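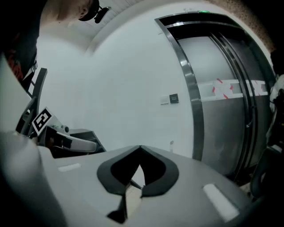
pushpull_polly replied:
Oh, I would not give up on the old one so fast! I read your whole first post with my coffee this morning and I kept nodding, because I had the same sinking feeling when my mother's accordion came out of the closet after all those years and half the treble side wheezed at me. You say the shop quoted you 2496 for the full job and that a new Lustetti is 3399, and I see why you're tempted, since on paper the gap isn't much. But did they say what's in the 2496? Is it new wax and leathers on every reed block, plus tuning? Or is some of that the bellows and straps and a polish? Ask for it written out line by line. A good repair person won't be offended, and mine seemed pleased I cared enough to ask.

Also, what do you want to play? You mentioned your aunt's polkas and then you mentioned French waltzes, and those want a pretty different sound.

latchkey_waltz (original poster) wrote:
Thank you, Polly, and good morning to everyone else who is up. I'm the one who started all this, so let me fill in what I left out, which was plenty.

It's a Grurnesetti, full size, dark red, and it was my aunt's. She played it at weddings and in the church hall and once, she claimed, on a ferry in a storm. It came to me in its case with a handkerchief and a peppermint still in the pocket. I can play a little. I had piano as a kid, so my right hand more or less knows where it's going, and my left hand is a stranger to me.

Trouble is, several notes on the treble side don't speak at all, a couple keep sounding when I let go, and there is a flutter on the low ones that I feel in my chin. The bass side is better. The shop in Stikcombe says the wax has gone brittle and a reed block could let go any day. They want the whole thing for the rest of the winter, and they hope to be done by April.

What's in the price I don't know! I was so flustered I just took the slip of paper and went and sat in the car.

oldreedguy wrote:
I'll be the grump. Buy the new one.

I've been inside a lot of these boxes and I love the old ones, but someone at your stage needs an instrument that works when you pick it up in the evening. You'll be without anything to play for months, your left hand will stay a stranger, and when it comes back it'll still be a full size accordion that weighs as much as a healthy toddler. The first year is when people quit. They quit because the thing hurts their shoulder or a note sticks, and it ends up back in the closet with the peppermint.

A new box comes with a warranty. Play that, put the aunt's box on a shelf in a dry room, and have it done later on when you can hear what you're paying for.

pushpull_polly wrote:
Well, I quit once, and it was on a brand new accordion, so there! It was perfectly fine and I felt nothing for it. I know that's no kind of argument to somebody with your experience, and you're right about the weight, I'll give you that one freely. But I practice on my mother's box because I want to, and wanting to is worth a good deal on a dark evening when the dishes aren't done.

ferrycrossing wrote:
Can I ask a nosy question? How is it being stored right now? If it's lying down with the keyboard facing up or sitting in the wrong spot in its case, the valves hang open and curl, and they get worse while you're making up your mind. Stand it on its feet, the way it sits when somebody sets it down between songs. Keep it off the floor over a heating vent too. I left mine near a radiator for one winter in my first apartment and I'm still sore about it.

As for the price, 2496 doesn't shock me for a complete rewax with new leathers and a tuning. Tuning alone is days of patient work, a scratch at a time, and you have to put the reed back in and listen, then take it out again and scratch some more. I couldn't do it. I'd be in tears by lunch.

latchkey_waltz wrote:
It was lying down. It is now standing up. Thank you, ferrycrossing, and I've apologized to it.

I called the shop and Polly was right, they weren't offended a bit. The man read the whole list to me over the phone. It covers reeds out and cleaned, new wax, new leathers all over, new pad felts on the treble side, one bellows corner patched, and a tuning at the end. Straps are extra at 200 for the pair, and I gather they're nice ones with padding.

He asked me how wet I wanted the tuning and I said "oh, medium," as if I was ordering a steak. What did I just agree to?

oldreedguy wrote:
You agreed to a medium amount of wobble. Each note has more than one reed sounding, and if one of them is set a hair sharp of the other you hear a shimmer. A lot of shimmer is wet, which is your old-time French café sound. Hardly any is dry, and that suits jazz and classical and people who like their notes clean. Your aunt's polkas could go either way depending on whose grandparents you ask.

Don't settle it over the phone. Go in and have him play you a few boxes. And if your aunt's tuning is still there under all the wheeze, he can measure it and put it back how she had it.

That's a fair list, by the way. I still say buy the new one, but the list is fair.

nightshift_musette wrote:
Hello all, I mostly read and don't post, but I have an opinion on straps, so here I am. Don't pay 200 for straps until you know which accordion you'll be wearing them on! Straps stretch and settle to your body and to the box, and the wrong length will give you a backache on the finest instrument in the world. Get a back strap too, the little one that goes across and keeps the others from sliding off your shoulders. Mine cost next to nothing and it changed my evenings more than anything else I bought.

On the bigger question, has anybody mentioned borrowing? Our club over here lends out student boxes with the smaller bass side, and they're light enough that my niece lugs one up the stairs without complaint. They're ugly as sin, some of them, and the keys are yellow, but they play. You could send the aunt's box to Stikcombe and get your left hand introduced to itself on a loaner in the meantime.

ferrycrossing wrote:
Seconding the loaner with my whole heart. I'd also say download Vlad while you wait. It's a practice app that plays the chords and you follow along on the bass buttons, and it can be slowed way down. The voice on it is terribly stern. It says "again" in a way that makes me sit up straight.

oldreedguy wrote:
I can't stand Vlad. It teaches you to chase a machine and your bellows go to pieces because you're listening to it and you aren't listening to your own air. Pick a tune you've known since you were small. Play the bass alone, oom-pah, oom-pah, eyes off the mirror, and sing the top part out loud. Change bellows direction where a singer would breathe. Do that for as long as it takes the kettle to boil and then stop.

The loaner is a sensible idea, though. I should have said it first.

ferrycrossing wrote:
We'll have to disagree about Vlad, and I say that fondly. Some of us live in apartments with thin walls and can't sing out loud at ten at night! With the headphones in and the bellows barely moving I can get through a whole lesson and the neighbors still say hello to me in the elevator.

pushpull_polly wrote:
I sing and my neighbors have asked for requests, so it depends on your neighbors.

One more thing for our original poster. If you do go ahead with the shop, ask them to save the old leathers and anything they find written inside. My mother's had a repairman's note in pencil on a reed block, a year and a few words I couldn't read, and I'd have hated to lose it. I was told it's pretty common for repair people to sign their work in there.

latchkey_waltz wrote:
I'm so glad I asked all of you. I had a long talk with my sister last night and she reminded me that our aunt's playing was very shimmery, "like she was playing through a waterfall," so I'll ask him to measure it and put it back as wet as it was. I've told the shop yes on the Grurnesetti and no, for now, on the straps.

And oldreedguy, please don't be cross with me. I did stop at a store on the way home and tried the new Lustetti on. It was a lovely thing. It was also heavier than I'd imagined, so I doubt my shoulder would have thanked me either way. I've written to a club an hour from me to see if they lend.

oldreedguy wrote:
Not cross. Ask the club for one with the smaller bass side and check that the bellows hold before you take it home. Leave the bellows strap off, hold it up by the keyboard side with no keys down, and watch how fast it opens. It should sink slowly. If it drops like a window, hand it back and ask for a different one.

nightshift_musette wrote:
And keep a hand under it while you do that, please, I've seen one go. Tell us which tune you pick first! I started on a lullaby and I still play it before anything else.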